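Search this site Enter keyword Go

Fund manager at Gemmont on a rough December, and why she is not selling

Last updated: December 19, 2018

She has eleven minutes before the next call. She says so twice. The manager of Gemmont's small-company fund, who asked to go without a name here as the fund is in the middle of its year-end filing, eats half a sandwich standing up and talks with the other half in her hand.

First question, the obvious one. How bad is it?

"Bad. Not the worst I've had. But I've stopped opening the app on my phone before breakfast, put it that way."

The fund was up nicely into the fall and has given all of it back. Small companies have been hit harder than the big names, as they usually are when people want their cash. She doesn't dress it up for clients. Letters went out to 800 account holders last week and the first line said the quarter was poor.

"I wrote that line myself. Marketing wanted 'challenging.' I said no, everybody's letter says challenging, they'll throw it away."

Did any of them leave?

"Two. One was buying a house, so I don't count that one. The other one I called. He was polite, he'd made up his mind. You don't argue with a man about his own money."

On rates she is short with me. She thinks too much time gets spent on what the central bank will say and not enough on who owes what, and when it comes due. Borrowing costs matter to her companies in a very plain way: most have loans from a bank down the road and the rate resets.

"I have a spreadsheet. It's just dates. When does the loan roll over, how much cash is there that month. That's the whole thing. I look at that more than I look at prices."

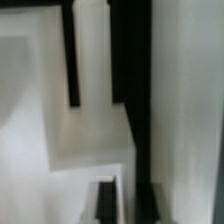

What she owns, and what she sold

The fund holds fewer names than most of its kind. She trimmed in October, mostly in retail, and says she was late doing it.

"I should of gone in the summer. I had the note written and sat on it. You get fond of a stock."

The biggest position now is Pliltance, which makes parts for other manufacturers and gets almost no attention from the big brokers. The shares are down with everything else. She added to it twice this month anyway, small amounts both times.

Why?

"Orders are fine. Cash is fine. They pay their bills and they don't give guidance, so nobody can be disappointed by it. The price went down because somebody had to sell something and this was what he had."

She had a long phone call with the finance team there, came away happy, and says that proves nothing. Finance teams are always happy on the phone. She trusts the receivables more.

Naseri is a different story. A freight business, once a top holding, sold out completely now. Fuel was part of it, even with oil coming down so far since October. The contracts were fixed the wrong way round and the benefit goes to the customers first.

"Cheap oil, and they cant use it. I read that contract note three times. I thought I had it wrong."

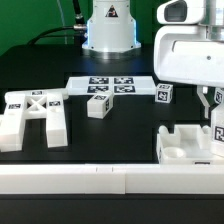

She took a loss on that one and put it in the letter, with the number. The board would have been fine leaving it out, she thinks. Most holders wouldn't have noticed.

Then Flomano, which she doesn't own and gets asked about constantly. Software, listed in the spring, doubled, halved. Clients' kids own it, apparently.

"I don't understand the revenue. I've tried. They book the full contract up front or they don't, depends which page you're on. If it gets cleared up I'll look again."

So no interest at any price?

"Any price is a lot of prices. Ask me in February, when the annual report is out. If there's 2 pages on how they recognize sales, I'll read both pages."

Cash, then. The fund is carrying more of it than usual and she's been criticized for that too. Pay us to hold stocks, one client wrote, not to run a checking account. She kept that email. She says he has a point and that she'd still do it.

Her plan for the next few weeks is dull by her own account. Nothing bought in the last days of the year, when hardly anyone is trading and prices jump on nothing. Some tax selling by other people, which she likes, as it throws up the odd cheap share. Then back to the spreadsheet.

What would change her mind, make her really cut?

A pause. The sandwich goes down.

"If the banks stop rolling the loans. One or two of my companies get a no when they expected a yes, that's when I move, and I move that day. Haven't seen it. I ask every one of them, every month, same question."

And her own money?

"In the fund. Nearly all. My husband has opinions on that."

The phone goes. She has it before the second ring.

Related items
Small caps slide again as buyers stay away
Freight shares: who gains from cheaper fuel
Reading a fund letter, line by line
Year-end tax selling explained
How much cash should a stock fund hold?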